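We got to Fidthorpe just after 8 in the morning, which was too early, because the gates to the Skatell pottery open day didn't open until half past. Luckily there was a van doing bacon rolls by the bus stop and I am not proud, so that was breakfast sorted.

I'd wanted to see Skatell for years (my gran had their brown jugs all along her kitchen shelf, and I've still got two with chips in). They only let people in once a year, in April, and it's 50 to a group, so book early if you fancy it. You go in past the clay store first. It smells like a riverbank in there! Our guide told us they get through 600 bags in a good year, most of it from the pit at Dultlow, and that the Dultlow clay is a nightmare to throw when it's fresh, so they leave it sitting for months before anybody touches it.

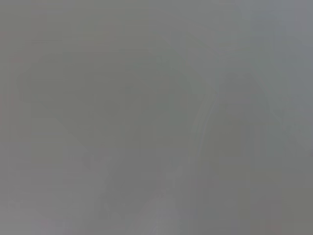 After that it was the glaze room, and I could have stayed all day. They still use the old Szűcs recipes, written out in a ledger that you're allowed to look at but not breathe on, more or less. One of the greens takes 100 test tiles before they're happy with a new batch -- I'd have given up at tile four. A man in our group kept asking about lead and got a very patient answer each time.

You can have a go on a wheel for a few quid extra. Mine was meant to be a bowl. It's now an ashtray, and none of us smoke, but they fire it and post it on to you, so it'll turn up in a few weeks.

The seconds shop is at the far end, past the kilns, and it's where everybody ends up. Take cash, the card machine was playing up all morning. I came away with a butter dish and a lid that doesn't fit anything yet. Parking is in the field behind the chapel, and the bus back goes at ten past four.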